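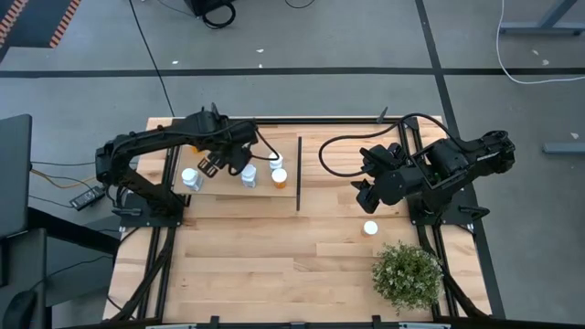 Handles That Hurt Less: My Garden Rake Project
Ewurabena Ackah, Kundcombe

So my project was on rake handles, and yes, I got very into rake handles! My grandmother rakes a big yard every fall and her wrists are sore for days, so I wanted to find out if the grip makes a difference.

I tried three rakes: the Astov (bare ash shaft), the Quansah (aluminum with a foam sleeve) and an old Esura that my neighbor Borislav Mladenović let me have, with a handle so smooth it's like soap. Six people raked the same strip of lawn with each one, in thick gloves, and scored their comfort from 1 to 5. I also wrote down every time a hand slipped and had to be moved back. That came to 217 slips in all, and the Esura was the worst of the bunch by a mile.

The foam sleeve won on comfort, but it twisted on the shaft once people got going (super annoying, two of them complained to me mid-row). The ash one was heavier and still came in a close second. 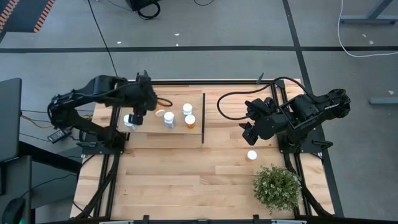

Can you just add foam to a rake you already own?

Foam tube from the hardware store works fine if it fits tight, and a wrap of tape at both ends keeps it from turning. I did this to the Esura in June and my grandmother has kept it.

Next time I'd test shaft length too, as my tallest raker was bent over the whole time.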